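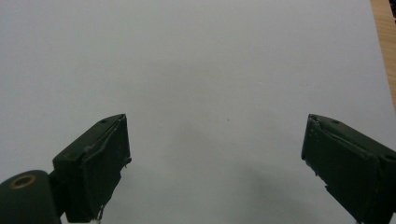
Fig. 1. Plain white sheet, no marks on it yet.

Unit 4: Starting with the blank sheet

Okay, so we finally get to paper. I know some of you were hoping for paint this week, and I promise it's coming, but I want one whole session on the bare sheet first. It's my favorite class of the term!

Look at the white in Fig. 1 for a minute before you read on. It's one plain sheet, and yet the upper part reads lighter and flatter, and then it slides down into a soft gray toward the bottom center. There's a faint cool tint in it too. If I asked you to mix that gray you'd probably go way too dark (I did, for years). Keep it pale and let the edges fade.

What to bring
The Ostano pad, 200 gsm, smooth side up. If the store is out, Mayrhofer makes one that behaves pretty much the same – a little thirstier, maybe. Two pencils, a soft eraser, and the gray card from the April handout. Please don't bring the Jireck sketchbook for this one, the pages are too creamy.

Exercise A
Tape your sheet flat and leave it alone. Spend 20 minutes drawing only the shadows that fall on it, on a second sheet. No outlines. Squint a lot.

Exercise B
Same thing, but move your lamp to the other side. Put the two drawings next to each other and write a couple of sentences on where the deepest gray went.

Reading is Hisico, pages 67 to 116. Skip the part on watercolor grounds, we'll do that with Unit 6. The section on matte surfaces is slow going but worth it – read it with a sheet of paper next to you.

Leftover pads go on the shelf by the sink, flat please, they curl if you stand them up.

Handout revised June 2025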